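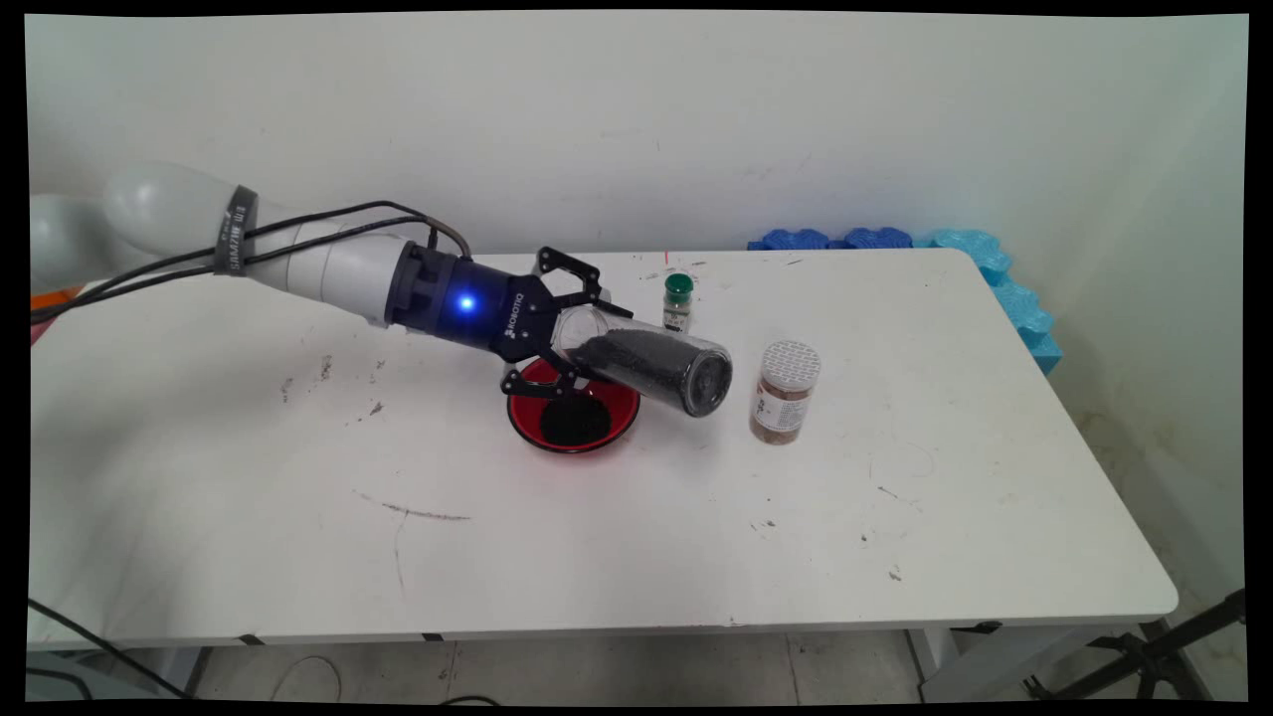
Abb. 1: Aufgabe »Schütten«, Glas über der roten Schale, ein Teil des Granulats bereits umgefüllt. Ansicht der feststehenden Kamera.

Protokoll der Arbeitsbesprechung Projekt Plisgate, Teilprojekt Manipulation
September, Beginn 9:40 Uhr

Anwesend: Libor Vávra (Leitung), Oľga Vaněk, Virgilio Manalo, Ludmila Hubáček (Protokoll)
Entschuldigt: Žofie Kuruc (Beitrag zu TOP 3 lag schriftlich vor)

TOP 1 Protokoll der letzten Sitzung
Ohne Änderungen angenommen. Der offene Punkt »Versionierung der Greiferparameter« ist erledigt, die Werte werden jetzt je Episode mitgeschrieben.

TOP 2 Stand der Datenaufnahme
Manalo berichtet. Für die Aufgabe »Schütten« liegen 523 teleoperierte Demonstrationen vor. Davon wurden 174 bei der Sichtung als unbrauchbar markiert, überwiegend wegen Zeitversatz zwischen Gelenkdaten und Kamerabild. Der Versatz betrifft nur Episoden, die vor der Umstellung auf den gemeinsamen Zeitgeber aufgenommen wurden. Manalo hält eine nachträgliche Korrektur für möglich, sofern der Versatz innerhalb einer Episode konstant bleibt. Vávra möchte das an einer Stichprobe belegt sehen, bevor Arbeitszeit in ein Skript fließt. Bis dahin bleiben die Episoden vom Training ausgeschlossen, werden aber nicht gelöscht.

Vaněk merkt an, dass der Startzustand der Demonstrationen zu wenig variiert. Die Schale steht fast immer im selben Bereich des Tisches, weitere Behälter stehen meist auf der vom Arm abgewandten Seite. Ein darauf trainiertes Modell lernt nach ihrer Einschätzung die Position mit und wertet das Bild kaum aus. Die nächste Aufnahmereihe wird nach einer ausgelosten Positionsliste durchgeführt.

TOP 3 Ergebnisse Schüttvorgang
Verglichen wurden zwei Varianten des Imitationslernens: (a) Vorhersage einzelner Stellbefehle und (b) Vorhersage von Befehlssequenzen mit zeitlicher Überlagerung. Je Variante 40 Versuche mit identischen Startpositionen. Ein Versuch gilt als gelungen, wenn das Glas ohne Berührung über die Schale geführt wird, Granulat in der Schale landet und das Glas danach wieder aufrecht abgestellt ist.

Variante (b) erfüllte das Kriterium häufiger. In 9 Versuchen wurde es verfehlt, bei Variante (a) in mehr als der Hälfte der Fälle. Die Fehler verteilen sich ungleich: Bei (a) bricht die Kippbewegung oft vorzeitig ab, der Arm pendelt dann zwischen Kippen und Aufrichten. Bei (b) tritt dieses Pendeln kaum auf, dafür wird eine einmal begonnene Sequenz auch dann zu Ende geführt, wenn das Glas im Greifer verrutscht ist.

Kuruc weist schriftlich darauf hin, dass das Kriterium die umgefüllte Menge nicht erfasst. Ein Versuch, bei dem nur wenige Körner in die Schale fallen, zählt derzeit ebenso als Erfolg wie eine vollständige Entleerung. Sie schlägt vor, die Schale vor und nach jedem Versuch zu wiegen und die Masse als stetige Größe auszuwerten. Manalo gibt zu bedenken, dass verschüttetes Material damit nicht von im Glas verbliebenem zu unterscheiden ist – es müsste auch das Glas gewogen werden. Der Vorschlag wird in dieser erweiterten Form angenommen.

Diskussion zur Kippachse: Vaněk vermutet, dass ein Teil der Abbrüche auf Verdeckung zurückgeht. Bei geneigtem Glas liegt der Greifer in manchen Stellungen vor der Öffnung, der Strahl ist für die feste Kamera dann nicht sichtbar. Vávra hält die Handgelenkkamera für die naheliegende Ergänzung, will sie aber erst nach Abschluss der laufenden Vergleichsreihe einführen, damit die Bedingungen gleich bleiben. Kein Einvernehmen, vertagt.

TOP 4 Auswertung und Kennzeichnung
Die Phasen Greifen, Anfahren, Kippen, Aufrichten und Abstellen werden künftig getrennt annotiert. Übergang zu »Kippen« ist der Zeitpunkt, an dem die Glasachse die Vertikale um mehr als den im Messprotokoll festgelegten Schwellwert verlässt. Für Episoden mit mehrfachem Ansetzen wird jede Kippbewegung einzeln gezählt. Hubáček passt die Anleitung an.

TOP 5 Bericht an Itanside
Der Zwischenbericht enthält die Ergebnisse aus TOP 3 mit dem bisherigen Erfolgskriterium und einem Hinweis auf dessen Grenzen. Massenwerte folgen im Schlussbericht. Abb. 1 wird übernommen.

Beschlüsse und Aufgaben
Manalo: Stichprobe zum Zeitversatz, Ergebnis zur nächsten Sitzung
Vaněk: Positionsliste für Schale und Nebenobjekte
Kuruc: Wiegeprotokoll für Schale und Glas, Auswahl der Waage
Hubáček: Annotationsanleitung, neue Fassung in der Projektablage
Vávra: Entwurf Zwischenbericht, Rundlauf zur Durchsicht

Ende der Sitzung: 11:10 Uhr
Für das Protokoll: L. Hubáček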